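Plikora Pop-up Booth
Set-up guide, section 4: Hanging the backdrop and preparing the folding area

Read sections 1 to 3 before you begin. The base must be level and both poles must be checked for splits before any fabric goes on.

4.1 Before you start

Clear the floor where the booth will stand and sweep it. Grit caught under the hem will mark the fabric. Keep the poles in their sleeve until they are needed.

CAUTION: The poles are under tension once bent. Keep your face away from the free end and do not let children hold it.

4.2 Fitting the poles

1. Join the sections of the first pole and press each joint fully home.
2. Set one end in the rear left socket. Bend the pole slowly and set the other end in the front right socket.
3. Repeat with the second pole from rear right to front left.
4. Check that the poles cross at the top. If one sits to the side, lift it out and bend it again – do not push it across by hand.

Note: Poles supplied before October have a tighter joint. A little candle wax on the metal end will help.

4.3 Hanging the black fabric

1. Find the sewn label and turn that edge to the back.
2. Lay the fabric over the poles with the matt side facing into the booth.
3. Fasten the white ties to the poles, starting at the top and working down. Use a bow, as knots are hard to undo when the fabric is taut.
4. Pull the lower edge outwards until the larger creases drop out. Small creases may be left.

CAUTION: Do not iron the fabric while it is on the poles. Keep lamps at least 100 cm from it.

4.4 Pinning the foam letters

Foam letters are light enough to be pinned straight to the fabric. Heavier signs must hang from the poles.

1. Lay the letters out on the floor in the order wanted.
2. Pin the middle letter first, then work outwards to each side.
3. Push the pin through the fabric and into the back of the letter at a slant. The point must not come out at the front.
4. Stand back and check the line before pinning the next row.

Note: Mixed colours show well on black. Dark blue and purple are harder to read from a distance and are best kept to the lower rows.

4.5 Preparing the basket

1. Line the round basket with the white cloth. The cloth should cover the bottom and come up the sides; it need not lie flat.
2. Fold the garment with the sleeves tucked behind and the collar to the outside.
3. Lower it into the basket with the collar label showing. Do not press it down.
4. Place the basket on the floor under the backdrop, towards the middle, clear of the poles.

Garments with buttons or zips should be closed before folding. One garment to a basket is enough for small sizes.

Text for this section by Marjan Mohammadi, checked by Parviz Ranjbar. Revised 9 Sep 2018. For taking down and packing, go to section 5.
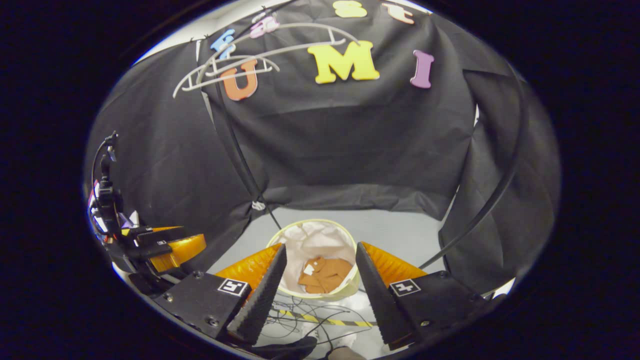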